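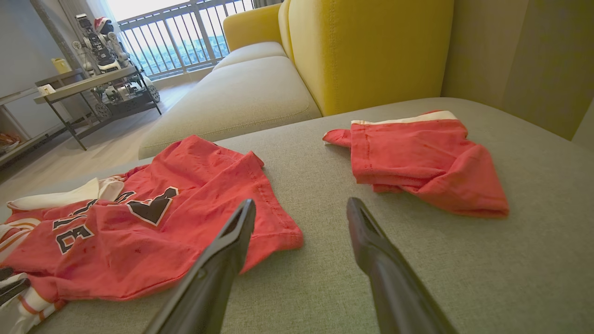 Page last changed: Feb 18, 2020

Gripper care on the Skemari two-armed cell: what people keep asking

Why do the fingers drop sportswear?
Usually fluff. The grooved tips collect it with more dedication than they show for anything else. Brush along the groove, never across, and wipe with a dry cloth.

How often should I do that?
Every 100 picks. The Videl software will remind you at 108, by which time you'll have found out for yourself.

Do both fingers need changing together?
Yes. A new finger beside a worn one closes crooked, and you will spend an afternoon blaming the wrist camera. Spares come from the Wastgate store in pairs, so there's little to be gained by being thrifty.

Do I have to set the open gap again afterwards?
You do. Run the homing routine with the arms clear of the sofa, then enter up to 58 in the gap field. Larger numbers are accepted, cheerfully, and then ignored.

What about the cables?
Move each wrist through its full turn by hand, power off, and see that nothing pulls at the connector. Tape is a temporary repair. Some of ours has been temporary since April. 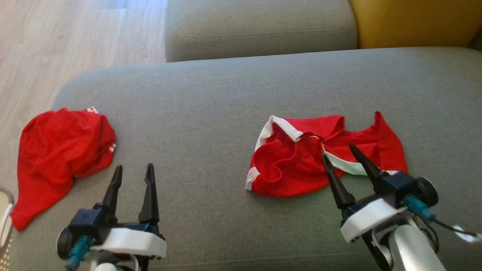
Ferreira writes that the homing routine should be run twice after a finger change, as the first pass on the right arm tends to stop short. We tried it and have added it to the checklist.

2 comments
58 shares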